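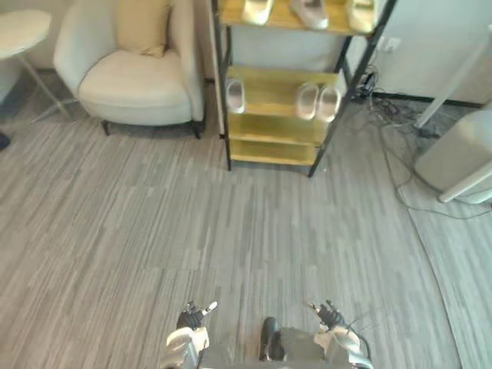 Slippers, shoe rack and armchair in view of a two-armed robot. Photo: Forkotstead

FORKOTSTEAD SETS BUDGET FOR HOUSEHOLD ROBOTS

11 January 2018 – Forkotstead today announced that it will buy up to 20 two-armed robots for household work, following approval of its equipment budget. Orders will be placed in two stages, with 12 units in the first and the remainder subject to a review in September.

The budget covers the robots, spare hands, staff training and three years of service. Floor repairs and new wiring are not included and will be paid for by each residence.

"Purchase price is the part of this that is easiest to plan," said Suryani Govindasamy, Director of Procurement. "We have asked suppliers to quote for service and parts on the same sheet – and to hold those prices for the full term."

Suppliers may request the bid documents from Rhys Cosgrove, Equipment Planning Office. Tidying footwear and clearing small items from floors are among the tasks listed in the specification.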